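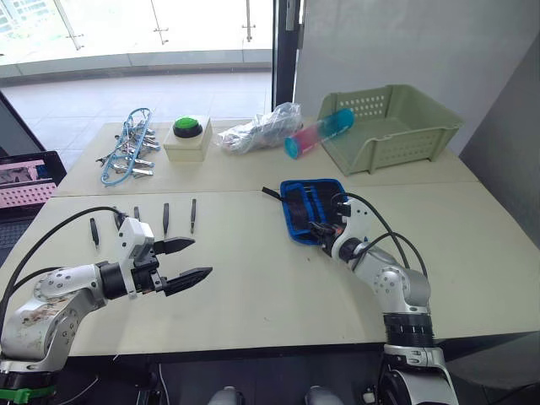

Cable day! I've been wanting a proper cable day on Treren since before the winter break and I finally got one, a whole morning with the side cutters and a fresh bag of ties. The old routing dated from December, when we were in a rush and tied everything down so tight that the left wrist complained each time it rolled past center. Now the left gripper gets a big lazy loop, out of the back of the housing and over the arm and down toward the base, and I love it. It looks untidy and it moves beautifully. The right arm is the one I was worried about, as it has to lean forward and get its gripper right inside the blue pouch, and if the cables are short by even a finger's width that's where you find out. So I gave it more than it needs, let it arch up over the silver part, and then took a tie off again when I saw it pulling at the end of the reach.

Things I want to remember for next time. Do the wrist roll by hand, power off, before closing a single tie. Leave the tie nearest the connector for last. Cut the tails flush, really flush, my left forearm has a scratch on it from the one I didn't. Also the small hex key lives in the Coetzee box now and not in the drawer, and if it's in the drawer again tomorrow I'm going to write a note with capital letters in it.

Noura Zoubi came by before lunch with her coffee and stayed through most of the left arm, which was great because she holds the flashlight exactly where you want it. She did the joint bolts with me. I call the size, she checks, I mark the head with the paint pen. Every one we tried was fine except a single bolt at the elbow that took a little more turn than I liked. I've marked it and will look again at the end of the week. If it has moved, that's a different kind of job and we'll have to clear a day for it, but my feeling is that it just never got its final pull when we swapped the joint.

Then fingertips.

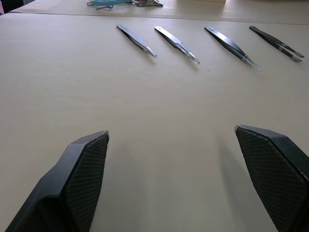
Dalal Haddadin
Treren bench diary, 2/26/18

I could talk about finger pads all day (Noura says I do). They're the cheapest part of the whole cell and they decide so much! The diamond grip pattern is what lets a finger hold on to something as slim as a pair of tweezers, and when it fills up with grime the tool starts to swivel during the lift and the tip ends up pointing anywhere it likes. So: soft brush first, along the grooves one way and then the other, then a damp cloth, then leave it alone until it's dry. I used to skip the brush. The cloth by itself only pushes the dirt down into the corners.

The pads are good for a while yet. The left tip has a little pale mark at its corner that I'm keeping an eye on, but it's on the outside edge and nowhere near the part that does the gripping, so I ran a fingernail over it, felt no burr, and left it.

I set the gripper zero again while I was there. Fully closed, read it, fully open, read it, write both down, repeat until I believe it. Then the four tweezers went out in a row on the near table, all slanted the same way, as a pickup check. I like using them because they're all a bit different. The one at the right has bare tips and the others have clear covers on, and the covers change where the weight sits just enough to show up a lazy grip. I lifted each by hand jog, set it back, watched for swivel. The long one gave me a small twist on the first go and I closed the grip by 2 on the slider and the twist went away. I've written the new value on the card taped inside the cabinet door and crossed out the old one.

Ate lunch standing up. No regrets, I wanted to get to the pouch. 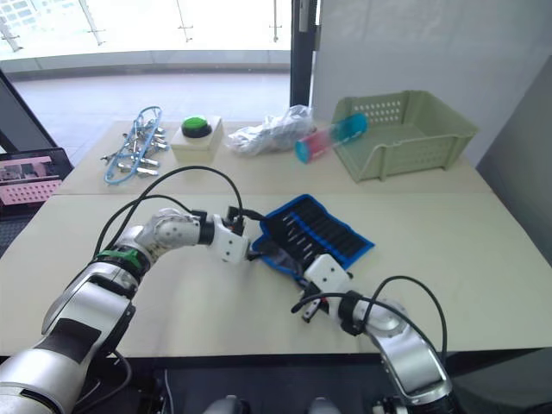
Force limits were the last thing on my list and the part I'd been looking forward to. We had them set high after the Foltari visit, when we wanted everything to look quick and confident, and they'd stayed there. For soft goods that's far too much. You want the left arm to hold the near edge of the pouch down against the table, firmly but with some give, while the right one gets hold of a bit of the black material between its fingers, and if either of them is heavy-handed they end up having a tug of war through the fabric. I brought the left down in small steps, with a hand on the stop button, until the edge of the pouch started creeping, and then went back up by a step. The right I left for Noura, who has a better feel for it.

We ran it at 60 percent speed for the rest of the afternoon. The left loop swings out a little on the return and then settles, and it never touches the bench. The right cables clear everything. I just stood there grinning at it for a bit.

Still open: elbow bolt, new card for the cabinet (my handwriting is getting worse), and ask Firari if they still carry the softer pads, because I'd love to try a set on the right side only. Also wipe the tables down before we start tomorrow, there are specks on the near one under where the tweezers go. I left the left arm's bolt list on top of the cabinet under the paint pen.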